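Hoodie

A hoodie, or hooded top, is a garment for the upper body with a hood attached at the neckline. Most have long sleeves, and many have either one large pocket across the front or two smaller ones at the sides. Versions that open down the front are often called hooded jackets or zip hoodies.
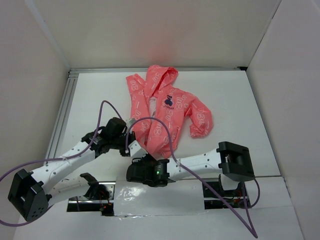
History

Hooded clothing is much older than the modern garment. Monks in medieval Europe wore a hooded robe or a separate cowl, and outdoor workers wore short hooded capes against the rain. The hooded sweatshirt dates from the 1930s, when it was made in the United States for labourers in cold stores and for athletes keeping warm between events.

From the 1970s the garment spread through sport, skateboarding and hip hop. Universities began to sell hooded tops printed with their names, and by the 1990s fashion houses had taken up the style. The short form "hoodie" became common in the same decade.

Construction

The hood is usually cut from two or three panels. A two-panel hood has a single seam over the crown, while a three-panel hood has a strip running from the forehead to the nape and sits closer to the head. Some hoods are lined with a second layer of the same cloth. The edge may be turned over to form a channel for a drawcord, or simply bound or hemmed.

Cotton jersey, loopback cotton and brushed fleece are the usual materials. Polyester fleece is lighter and dries faster, but it is more likely to pill. Cuffs and waistbands are often made of ribbed knit, which stretches and returns to shape. Patterns that cover the whole garment are normally printed on the cloth before it is cut, so motifs may not line up at the seams.

Children's hoodies

Drawcords in the hoods of children's clothing can catch on play equipment and vehicle doors. In the United Kingdom, regulations made in 1976 restricted hood cords on children's outer garments, and a European standard covering cords was later adopted. Many makers now leave them out and use elastic or a shaped opening instead.

The textile historian Niamh Flanagan has studied the home sewing of children's hooded tops in the town of Kiltavis. Her survey of 2304 paper patterns found that separate hoods, fastened with buttons, were common before the attached hood took over.

Care

Cotton hoodies are generally washed inside out to protect any print. Drying flat helps the ribbing keep its shape, and the hood, being the thickest part, is often the last to dry. Fabric softener can reduce the absorbency of brushed cotton.

See also

Anorak
Cagoule
Duffel coat
Tracksuit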